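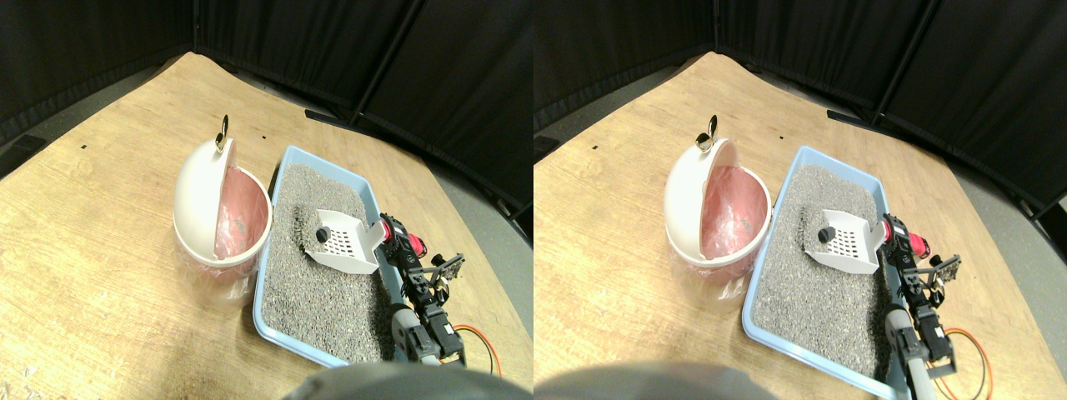

A small white bin with a pink liner, beside a light blue tray.

Households in Mandham will have a fortnightly soft plastics pickup from September, after councillors agreed to carry on with the trial that has been running in the streets behind the old cannery.

The trial took in 78 homes over 28 weeks, and Myrto Karagiannis, who looks after waste services for the shire, was plainly delighted when we rang her for a chat. "People were so generous with their time," she said. "They'd ring us up to ask about bread bags and bubble wrap, and whether the cat food pouches could go in (they can't, I'm sorry to say, but please keep asking!)."

The wider service will reach 3000 households, including the farms out along Abou Zeid Road, which missed out the first time and let the shire know it. Collection trucks will be on the road from 7 in the morning, so it's best to have your bag at the kerb the night before.

Yasuo Noguchi of Gristska, the local firm that won the contract, said his crew would happily answer questions on their rounds, and that a quick rinse and a shake dry is all most wrappers need.

Starter packs can be picked up from the library or the shire office during opening hours. Renters are welcome to collect one too, and there is no charge for the first year.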